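Jusalthorpe 折りたたみ作業テーブル Clikitz 白天板タイプ

品番 194
カテゴリ:家具・作業台/キッチン・アトリエ兼用

Clikitz は、Jusalthorpe の作業テーブルのうち、天板を白で仕上げたタイプです。食事の支度、手芸、書類の仕分けなど、途中で片付けて別の用途に切り替える部屋での使用を想定しています。天板と脚は別梱包で、お届けは2個口になります。

天板について
表面は艶を抑えた白です。照明の映り込みが少なく、細かい部品や糸くずが見つけやすい仕上げです。角は小さく丸めてあります。裏面には補強の桟が入っており、クランプを使う場合は桟を避けて取り付けてください。締め付けるときは必ず当て板を挟んでください。

脚について
脚は左右それぞれ内側にたたむ方式です。たたむ前にロックを両側とも解除してください。片側だけ解除した状態で押すと金具が曲がります。脚先のアジャスターは手で回せます。床の傾きが大きい場所では、付属のゴム板を併用してください。アジャスターを伸ばしきった状態での使用はおやめください。

白い天板での使用

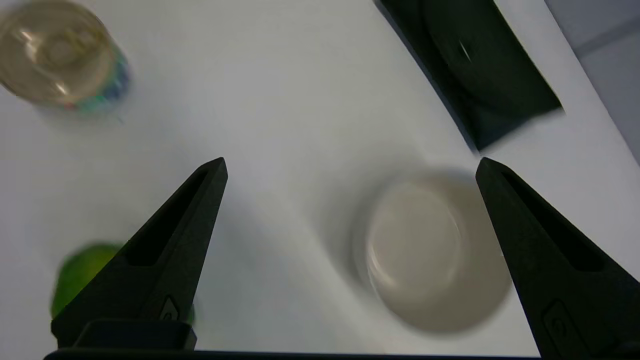
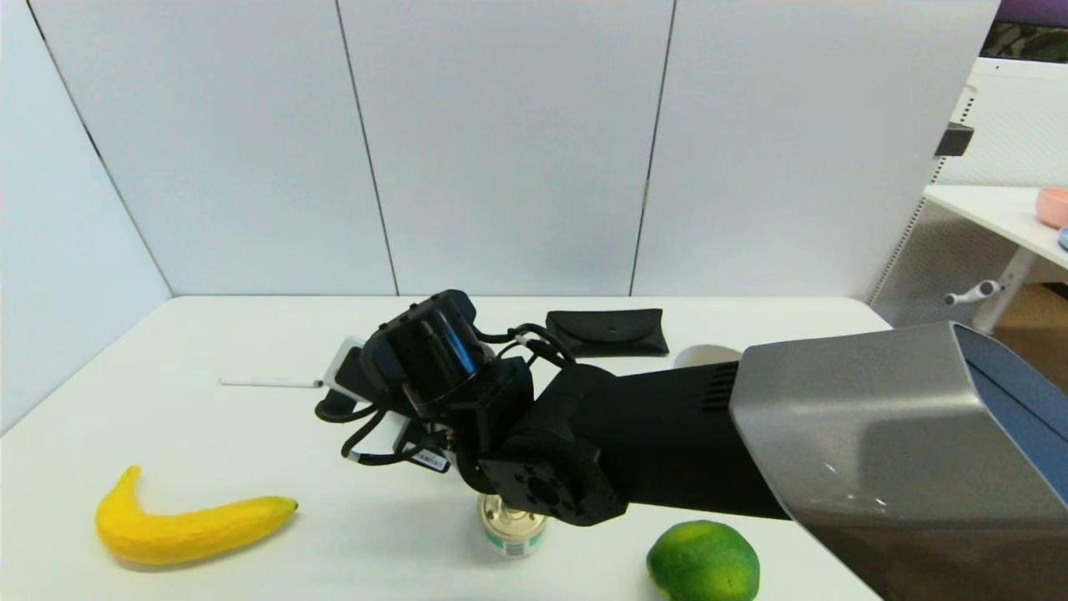
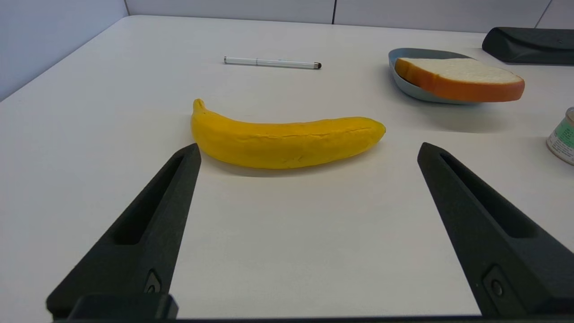
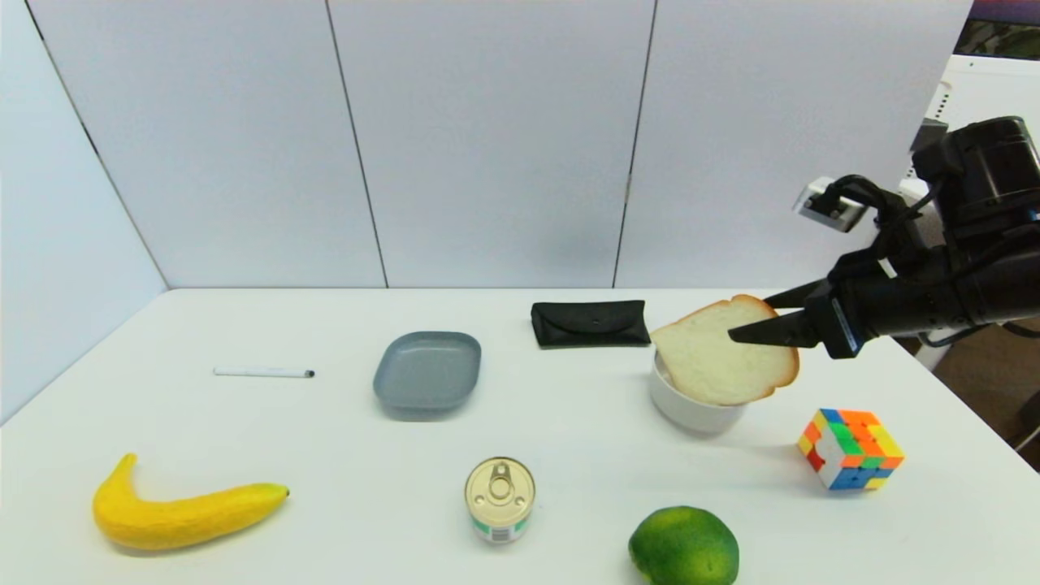
Milagros Ambrosio からは、白は汚れが目立つのではと迷ったが、目立つぶんすぐ拭くようになり、前に使っていた木目のテーブルより手入れの回数は増えた、それが面倒な人には Rivera のほうが合うと思う、という感想が届いています。カレーの染みは当日中に中性洗剤で落ちたものの、油性ペンの跡は薄く残ったとのことでした。

油性ペンの跡については、消しゴムタイプのスポンジで強くこすると艶が変わります。目立たない場所で試してからお使いください。研磨剤入りのクリーナーと塩素系漂白剤は使用できません。

お手入れ
普段は固く絞った布で拭き、そのあと乾いた布で水分を取ってください。天板の縁と裏桟の境目に水がたまると、膨れの原因になります。熱い鍋を置くときは鍋敷きを使ってください。直射日光の当たる窓際に長く置くと、白が黄色みを帯びることがあります。

別売品
・脚先用ゴム板(20枚入り)
・天板保護マット 透明
・収納用カバー Trerkance 共通サイズ

収納用カバーは Trerkance と共通ですが、キャスター付きの脚に交換した場合は入りません。キャスター脚は現在欠品しており、次回の入荷は7月の予定です。

Rivera との違い
Rivera は木目の天板で、脚の構造は同じです。天板だけの交換もできますが、取り付け穴の位置が旧型と現行型で異なります。旧型は裏面のシールが緑、現行型は灰色です。シールがはがれている場合は、穴の間隔を測ってお問い合わせください。

送料と返品
送料は地域にかかわらず一律2000円です。玄関先でのお渡しとなり、室内への搬入と組み立ては含みません。組み立て前の未使用品に限り返品をお受けします。梱包材は返品の際に必要ですので、天板の状態を確認するまで捨てないでください。輸送中の傷は、外箱の写真を添えてご連絡いただければ交換します。

部品のご注文、仕様に関するお問い合わせは、品番を添えて Jusalthorpe 部品係 Alfredo Panganiban 宛にお送りください。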